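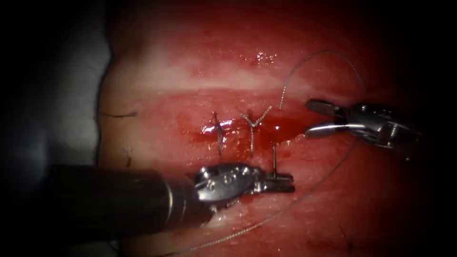

Cidness, Issue 217

I own a coat that cost $225 and has now been repaired for more than that. I'm told this makes me a fool, mostly by people who have bought four coats in the same stretch of time and can't tell you where three of them went.

The coat is a Momano, gray, wool, with a lining that gave out first at the left armpit and then, in sympathy, at the right. When I wrote to the company about it I got back a friendly note offering me 6 percent off a new one. I hadn't asked for a new one. I had asked what the lining was made of so somebody could match it. The second note offered me the same 6 percent and wished me a cozy October.

So I took it to Ctibor Vondráček, whose shop is on the bad side of the bus station and is called, after what I assume was very little thought, Vondráček. He turned the sleeve inside out, looked at the earlier repair, which was mine, and breathed through his nose for a while. Then he unpicked it all and charged me for the unpicking as a separate item. It was on the receipt as "removal."

My view, and I've held it through a fair amount of dinner-table abuse, is that we have mending all wrong. We've let it become a hobby. There are kits now, and weekend retreats, and a shop in Tirkia that will sell you a pair of jeans with the patches already on, over nothing. The thread is orange so that your friends can see you're the sort of person who mends. My grandmother darned socks by the dozen and would have been mortified to have one noticed. She wasn't expressing herself. She had cold feet.

I have nothing against orange thread. Wear what you like. But once repair turns into decoration, the dull kind starts to look like failure, and the dull kind is most of it. A replaced zipper is never going to get a compliment. Neither is a collar that has been taken off, flipped over and sewn back on, a trick that buys you another five years in a shirt and takes Vondráček less time than it takes me to find my glasses. 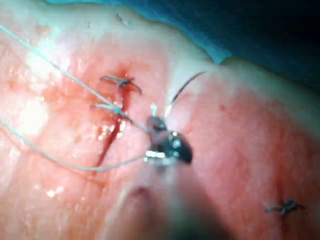 The other thing we get wrong is what the job should cost. People will hand over a ripped jacket and expect to pay lunch money, on the grounds that it's only sewing. I'd like to know what the "only" is doing there. We hold the same low opinion of sewing right up to the moment it's being done to us, and then we want the best available. Look at the picture: strip away the blue drape and all that wet pink, and you've got a needle and some threads coming together at a metal tip. It's sewing. I doubt anyone has ever asked that department whether it could be done cheaper by the lady near the dry cleaner's.

My friend Matúš Lukáč thinks I'm being sentimental. Matúš is an accountant and says the math is simple: if fixing a thing costs more than the thing, you don't fix the thing. I asked him what he'd spent on his knees. He said that was different, as new knees weren't on sale in his size. Well, neither is my coat. They've changed the cut. The shoulders on the new one are for a man who rows.

He does have half a point, which I'll give him here because he won't read this far. Some things were never built to be opened. I once brought Vondráček a rain jacket with glued seams and he handed it back across the counter with two fingers. There was nowhere to put a needle that wouldn't let the rain in. If I could pass one law it wouldn't be about thread at all, it would be about glue. Let them make the jacket however they please, but print on the tag, in letters as big as the brand name, that when it goes it goes. I'd pay extra for the other kind, and I suspect plenty of people would, once they'd been told there was another kind.

Would that fix anything? A little. There are 1,000 worse problems and I have opinions on most of those too. In the meantime the coat is back at the shop. It's the pocket this time, and he wants to know who's been carrying keys in it.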